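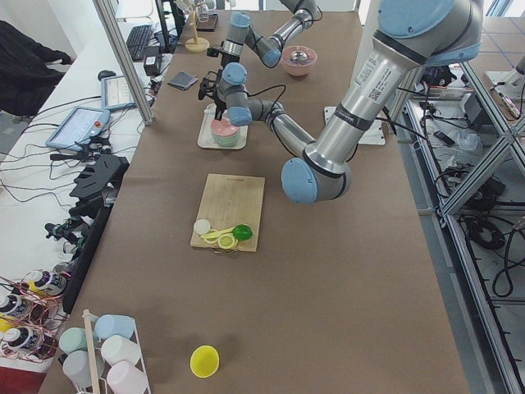 3.2 Matériel de table et postes de service

Le poste étudié est celui des boissons fraîches et petites coupes, tel que défini dans le protocole Ferdale (version d'octobre). Une seule longue table, surface brune mate, pas de nappe. Choix délibéré - les nappes glissent, et les premiers relevés de Clunodon étaient inexploitables à cause de ça. Vaisselle légère, teintes pastel, bouteilles couchées à portée de main. Les agrumes sont tranchés sur bambou et restent sur la planche jusqu'au service.

Chaque séance compte 40 services. Entre deux services, remise en place complète : gobelets au support, planche au milieu, plateau dégagé de tout ce qui n'est pas vaisselle. Durée moyenne de remise en place : 59 secondes, écart faible d'une séance à l'autre.

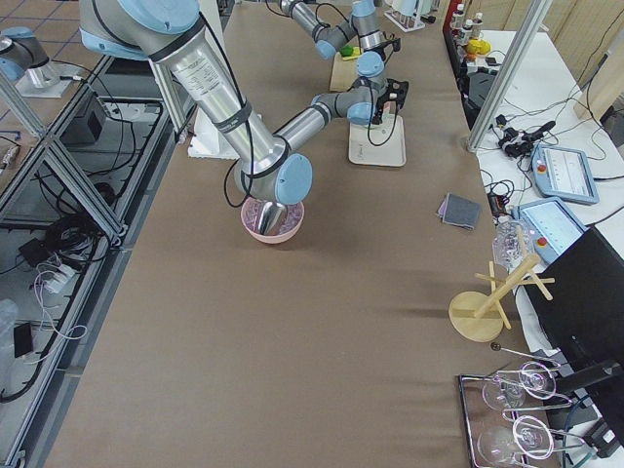 La distance entre la glace et le plateau pèse plus que prévu. Quand le bol à glace est loin, les gestes se croisent, la planche finit décalée et il faut la recentrer avant de continuer. Nous avons donc séparé deux zones, froid d'un côté, dressage de l'autre. Rien de fixe au sol ni sur la table, pas de repères peints. Les positions sont relevées à la fin de chaque service, pas au début (voir 3.4 pour la discussion de ce point).

Concernant la glace : cubes translucides, bol rose à bord évasé, pelle inox posée directement dessus. La pelle posée à côté a été essayée puis abandonnée, trop d'eau sur la table.

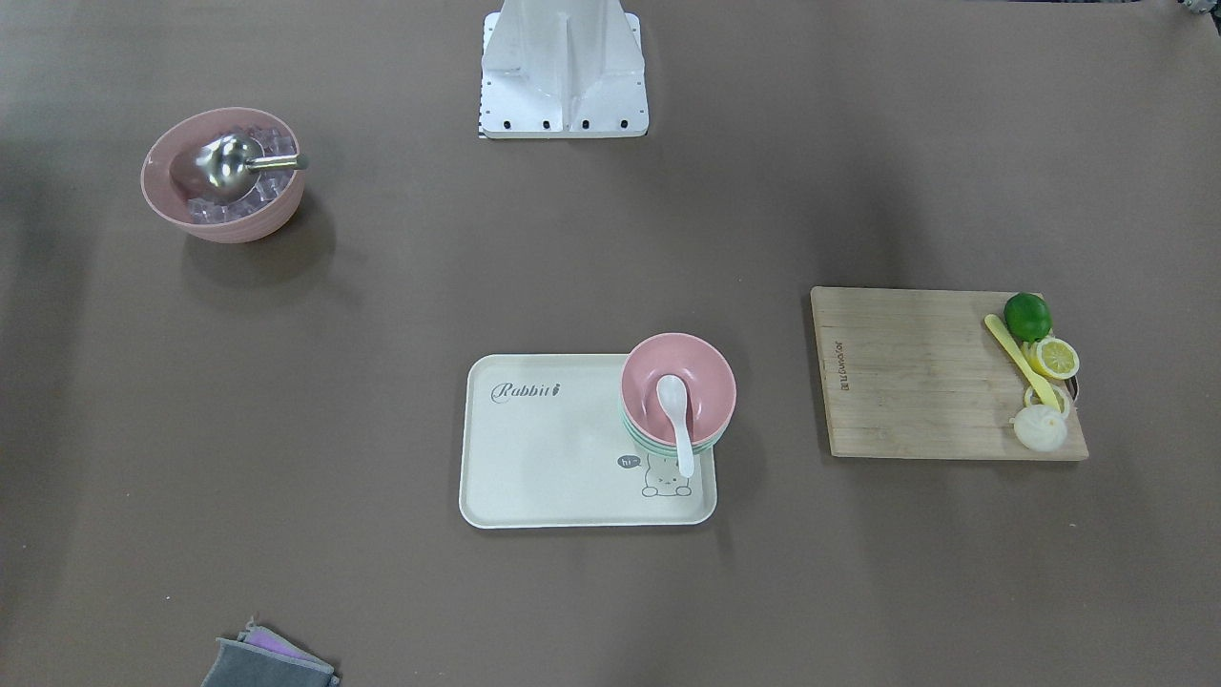

Le plateau crème sert d'unité de comptage, un plateau = un service. Les bols y sont empilés, cuillère blanche dans celui du dessus. L'empilement gêne un peu la prise du bol inférieur mais réduit nettement l'encombrement, et les 33 participants l'ont adopté sans consigne. Le modèle d'encombrement de Ho ne prévoit pas ce cas, nous l'avons ajouté comme catégorie à part entière. Au total 2 000 positions d'objets codées, toutes séances confondues.

Reste la planche. Bambou clair, lames étroites, quelques noeuds et une zone grisâtre près d'un bord (fig. 4). Nous ne l'avons pas remplacée en cours d'étude, une planche neuve aurait changé l'adhérence. Les ustensiles posés en travers des lames ont été codés « en attente », ceux posés sur le plateau « en service ». Distinction grossière, mais les deux codeurs sont d'acord dans presque tous les cas.

Figure 4. Planche de bambou et manche d'ustensile blanc en plastique, posé en travers des lames.

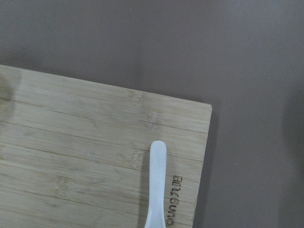
3.3 Codage des positions

Grille Plondeck, sans modification. Un objet est dit rangé si il se trouve dans sa zone et dans l'orientation prévue - les deux conditions, sinon « déplacé ». Les tranches d'agrumes et les zestes sont exclus du codage.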